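Warm-up top

A warm-up top, also called a warm-up jacket or shooting shirt, is a loose garment worn over a basketball uniform before a game and on the bench. It is usually made in team colors and lettered or numbered to match the jersey underneath. 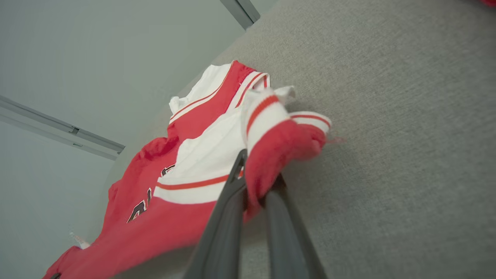 Warm-up tops are cut wider than jerseys so they can be pulled on and off quickly. Most have long or short sleeves and a contrasting trim at the collar and wrists. A common layout sets white panels into a red body, with a ribbed white cuff carrying a single stripe. Older tops were often made of satin or heavy knit. Polyester became usual later, and small makers such as Brisa still offer both.

Team sets are normally washed cold, inside out, and hung to dry. Lettering may crack if the garment is left in a tight fold for long periods.

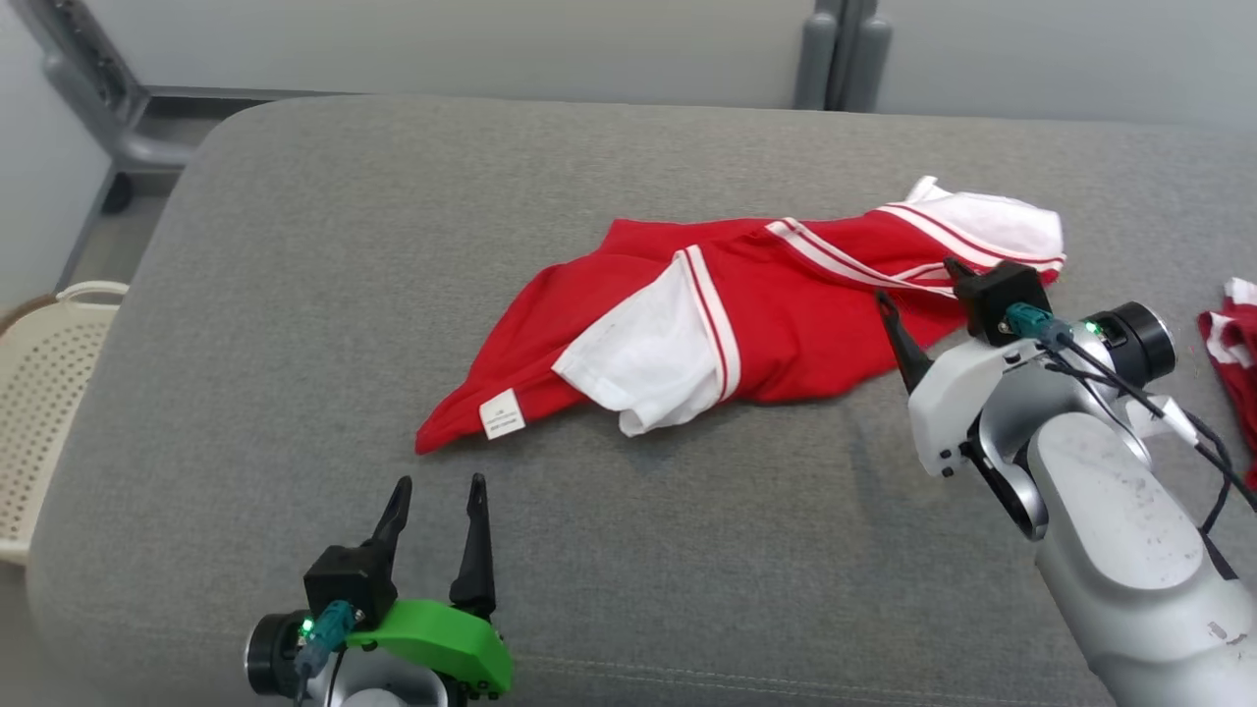 Foroncombe, an online guide to sports clothing, advises against fabric softener on any printed top and says that a low spin does more for the lettering than a special detergent. The guide also suggests closing snaps and zippers before washing.

Fiber content and washing instructions are given on a sewn-in care label. The label on a polyester top may read 100 percent polyester, while blends sold by Vedenent contain 90 percent polyester and the rest cotton. Blends feel softer but take longer to dry.

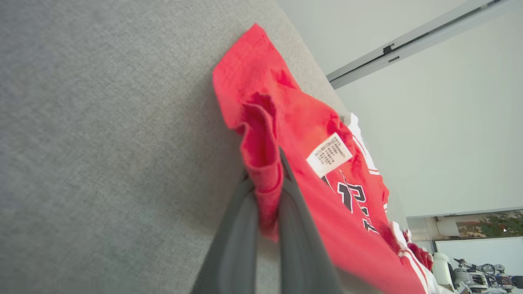 Care labels fade with repeated washing, and some teams keep a written copy of the instructions with the set. For storage, tops are laid face down, the sleeves are brought in across the back, and the body is folded in 2 below the number. Hangers are used for satin, which creases easily.

See also: Basketball uniform; Track jacket; Care label

Last edited May 11, 2020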